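Home | Product Guides | Surfaces and Tables | Care | Spare Parts | Contact

Lindesach Dining Table: Set-Up and Care Guide
Reading time: 4 minutes

Section 3. Placing and Arranging Items on the Tabletop

This section applies to all Lindesach tables supplied by Heltex with the gray marble-patterned top. It should be read after Section 2 (Attaching the Legs) and before the table is put into daily use. Tables with the plain white top are covered in a separate guide.

3.1 Before You Begin

The table must stand level before anything is placed on it. Check that all leveling feet touch the floor and that the top does not rock when light pressure is applied at each corner. On smooth or glossy floors, fit the felt pads supplied in the hardware bag.

Remove the protective film from the tabletop. Start at one of the rounded corners and pull slowly toward the center. Any adhesive left behind may be removed with a soft cloth and warm water containing a small amount of dish soap.

CAUTION: Do not use a blade, scouring pad or solvent to remove film or adhesive. Damage to the finish caused in this way is not covered by the warranty.

3.2 Preparing the Surface

1. Wipe the whole tabletop with a damp, lint-free cloth.

2. Dry it at once with a second cloth. Water left standing may leave a faint ring on the pattern.

3. Look across the surface from a low angle under a lamp or near a window. Smears show more readily in reflected light than from directly above.

4. Repeat steps 1 and 2 if smears remain.

NOTE: The pattern varies from one tabletop to the next. Differences in the veining are a normal part of the finish and are not considered a fault.

3.3 Placing a Vase or Other Tall Item

1. Select a vase with a flat, smooth base. If the base is unglazed, place a felt disc or a coaster under it.

2. Fill the vase to no more than two-thirds of its height. Fill it at the sink and dry the outside before carrying it to the table.

3. Set the vase near a far corner, away from the side where people will sit or work. Keep the base at least a hand's width from both edges.

4. Arrange the stems so that the heavier flowers lean toward the middle of the vase. Leaves and blossoms may extend past the edge of the table, but they should not hang over a walkway.

CAUTION: Lift the vase when moving it. Sliding it may scratch the finish, and a tall arrangement may tip.

3.4 Placing Cups and Small Holders

A round cup may be used on the table to hold small upright items such as stirrers, brushes or pens. The Ernerport cup, available separately, has a wide base suited to this purpose, but any stable cup may be used.

1. Place the cup on the side of the table nearest the user, where it can be reached without leaning across the top.

2. Check that the cup is empty and dry inside. Crumbs or moisture at the bottom will mark the items stored in it.

3. Steady the cup from the left and bring the item in from the right. Left-handed users may reverse this arrangement. Keep a light hold on the side of the cup; pressing hard may cause it to slide.

4. Lower one end of the item over the rim and release it only when it rests against the bottom or the inner wall. To take an item out, steady the cup in the same manner and lift the item clear of the rim before moving it sideways.
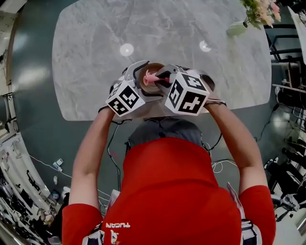 5. Add further items one at a time, spacing them evenly around the inside of the cup. If the cup begins to lean, remove the tallest item and store it elsewhere.

NOTE: Do not use a cup holding loose items as a drinking cup until it has been washed.

3.5 Cables and Floor Area

Cables should be kept clear of the table legs and of the place where a person stands. Where a lamp or charger is used at the table, lead the cable along the wall and secure it with the Wi cable clips, part number 510. Do not pass a cable beneath a leveling foot.

3.6 Weight Limits and Daily Care

Spread heavy items over the tabletop and avoid placing them all at one end. Do not sit or stand on the table. Use a trivet under hot pans and a coaster under hot or cold drinks.

Wipe up spills promptly, including water dripped from flowers. Once a month, check the leg bolts and tighten any that have worked loose, using the hex key supplied.

For replacement felt pads, leveling feet or bolts, see Section 4 (Spare Parts).

Guide revised 25/09/2021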